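Suchbegriff eingeben Suchen
Startseite Nachrichten Technik Termine Archiv Kontakt

Koltness sammelt Handgriffe aus echten Schlafzimmern

18. September 2023

Die Firma Koltness hat am Montag den zweiten Teil ihrer Sammlung von Vorführungen im Haushalt freigegeben. Es geht um das Ordnen und Falten von Kleidung auf einem Bett, eine Arbeit, die für Roboter noch immer schwierig ist. Die Aufnahmen stammen aus 63 Wohnungen. In jeder Wohnung haben die Bewohner selbst die Aufgabe gezeigt, mit zwei Greifern, die man in den Händen hält und mit den Fingern öffnet und schliesst.

Ein Roboterarm ist bei dieser Methode nicht dabei. Die Person führt die Greifer so, wie später eine Maschine sie führen soll, und eine Kamera am Werkzeug nimmt alles auf. Aus den Bildern und den Bewegungen der Greifer lernt danach das Steuerprogramm. Der frühere Weg von Koltness war die Fernsteuerung: Ein Mensch sass an einem Pult und bewegte zwei Arme in einem Versuchsraum. Diese Arbeit wird fortgesetzt, aber nur noch an zwei Tagen in der Woche.

Als Grund nennt die Firma vor allem die Zeit. Mit der Fernsteuerung brauchte eine geübte Person für einen Mantel im Mittel 91 Sekunden. Mit den Greifern in der Hand geht es nach Angaben der Firma deutlich schneller, eine genaue Zahl dafür soll im nächsten Bericht stehen. Dazu kommt, dass die Wohnungen sehr verschieden sind. Das Licht fällt anders, die Bettwäsche hat Muster, und auf dem Bett liegen oft noch andere Sachen. Im Versuchsraum hatte man immer denselben grauen Tisch.

Die Anleitung für die Teilnehmer hat das Büro Filmont geschrieben. Sie ist neun Seiten lang und enthält wenige Verbote. Man soll das Zimmer vor der Aufnahme nicht aufräumen. Man soll auch nicht neu beginnen, wenn ein Griff misslingt, sondern den Stoff noch einmal fassen und weitermachen. Gerade diese zweiten Versuche sind für das Lernen wertvoll — so steht es in der Anleitung auf der ersten Seite. Wer eine Pause braucht, legt beide Werkzeuge mit offenen Backen ab.

Mäntel gelten in der Sammlung als die schwerste Gruppe. Ein Hemd kann man an den Schultern nehmen und glatt ziehen. Ein Mantel hat Gewicht, er rutscht in Falten zusammen, und Knöpfe, Gürtel und Riegel am Ärmel kommen zwischen die Backen. Darum wird der Ärmel meistens zuerst am Ende gefasst und zur Seite geführt, während der andere Greifer den unteren Teil des Mantels nimmt. Dunkler Stoff ist ausserdem für die Kamera ein Problem, weil man Nähte und Kanten schlecht vom Rest unterscheidet.

Das Programm, das aus den Vorführungen lernt, heisst Nam. Eine erste Fassung wurde im März geprüft, damals nur mit Handtüchern und Kissenbezügen. Die neue Fassung soll auch Kleidung mit Ärmeln bearbeiten. Die Werkstatt Grarik baut dafür dieselben Backen, die auch an den Handgeräten sitzen, an zwei feste Arme. So bleibt der Griff am Stoff gleich, und es muss weniger umgerechnet werden. Neue Beläge für die Backen sind bestellt, denn die alten nutzen sich an Reissverschlüssen schnell ab.

Für den dritten Teil sucht Koltness noch Haushalte. Gewünscht sind Wohnungen mit einem grossen Bett und mit Tageslicht. Die Geräte werden per Post geschickt und bleiben eine Woche. Vor der Veröffentlichung können die Teilnehmer alle Aufnahmen ansehen und einzelne davon ohne Angabe von Gründen löschen lassen.

Zwei Greifer an einem schwarzen Mantel, der rechte hält das Ende des Ärmels
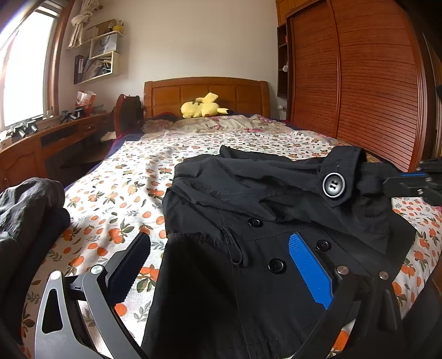

Weitere Meldungen

Grarik vergrössert die Montagehalle
Filmont: Anleitung jetzt auch in einfacher Sprache

Kontakt | Impressum | © 2023 | Nach oben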